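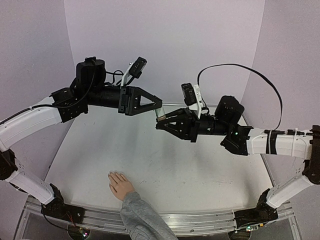
*A small, see-through green cylinder held over the pale worktop at the Ellero small parts room.*

The small parts room at the Ellero centre is open again every Wednesday from 10 in the morning, and anyone who has ever kept a jar of odds and ends in the garage (which must be most of us) is warmly invited to bring it along.

The room was closed through July while the benches were shifted and the old shelving was cleared out. It now has a white tabletop with pale lavender-grey panels on three sides, a colour that was chosen after a good deal of friendly argument and is far kinder to tired eyes than the brown pegboard it replaced. Little things show up beautifully against it -- caps, tubes, knobs, stray bits of plastic that would once have vanished into the clutter and turned up again at Christmas.

The work itself hasn't changed. Pieces are picked up one at a time, given a proper look from both ends and put away by size and colour in the new set of 36 drawers, paid for with a $600 grant from the Adeyemi Fund.
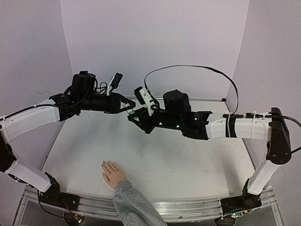
It's slow and rather soothing, and regulars will tell you an hour goes by before you've thought to put the kettle on. Last season 287 pieces found their way out of the drawers and into somebody's broken lamp, sewing box or camping stove, and the centre would dearly love to see that number climb before the summer holidays.

Donations should be clean and small enough to sit in a cupped hand. Batteries, medicines and anything sharp can't be taken at the centre, but the Plerkora depot has bins for those just inside the gate. The room is through the side door on Mevex Street, past the bike racks, and there's no need to book. Bring a plate if you're staying for morning tea.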